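The Long Way to a Quiet Car

Arturo Farina has owned the same little Fendora coupe for most of his adult life, and for nearly all of it he has been trying to get the front end to feel right. He's tried lowering springs, two sets of dampers, a strut brace that a friend swore by, and more tires than he'd like his wife to add up. What finally did it, he told me over a very strong coffee in his garage one morning in September, was a box of bushings that cost less than the coffee machine.

I've been hearing versions of that story for years, and I have a soft spot for it, having lived through it myself with a wagon I should have sold long before I did. We all go to the shiny parts first. Springs are fun to buy! They come in a nice colour, they change the look of the car, and you can show them to people. A bushing is a lump of rubber in a metal sleeve, it lives in the dirt under the car, and by the time it's 15 years old it has usually gone soft, cracked, or parted company with its sleeve altogether.

When that happens the control arm is free to wander a little every time you brake or turn. Your alignment might be perfect on the rack and then drift off somewhere else at the first hard corner. Arturo had paid for four alignments in two seasons, and every printout looked lovely.

It was Brunello Zanetti who sorted him out. Brunello runs a one-bay shop at the end of an industrial lane in Fladholm, and he has a habit of leaning on a car with a pry bar before he'll talk about anything else. He put the bar against Arturo's lower arm, gave it a shove, and the whole thing moved far enough that both of them went quiet.

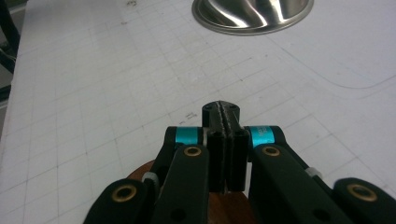 Teal bands on matte black, with the tips closed over a white grid tabletop.

The choice after that is rubber or polyurethane, and you can lose a whole evening to people arguing about it online (I have, more than once). Rubber twists as the arm moves, so it's quiet and needs no grease, and it forgives a rough road. Poly is stiffer and holds the arm where you put it, but it has to rotate on its sleeve, and if you skimp on the grease it will squeak like a barn door all the way to the grocery store.

Arturo went with a mix, on Brunello's advice. Poly went into the front position of the lower arm, where the lateral load is, and fresh rubber from Monti went in at the rear, where the arm needs some give under braking. The sway bar got poly as well, as it's easy to reach when it starts complaining. The parts came to roughly 800 dollars with new ball joints thrown in, and the labour took most of a day, a good chunk of that spent persuading one seized bolt to leave.

If you're doing this at home, there's one thing Brunello would like you to remember. Don't tighten the rubber bushings with the wheels hanging. Leave the pivot bolts snug, set the car down on its tires or jack the arm up to ride height, and torque them there. Rubber that's been clamped at full droop is twisted all the time the car is sitting level, and he has seen brand new ones torn within 7 months.

We took the coupe out afterward on the Prirodow road, 20 kilometres of patched asphalt and off-camber bends that Arturo knows by heart. He drove one-handed for the first stretch, then caught himself and put the other hand back on the wheel. It tracked straight under braking, and the old knock over the railway crossing had gone. On the way home he started asking me what I thought about subframe mounts.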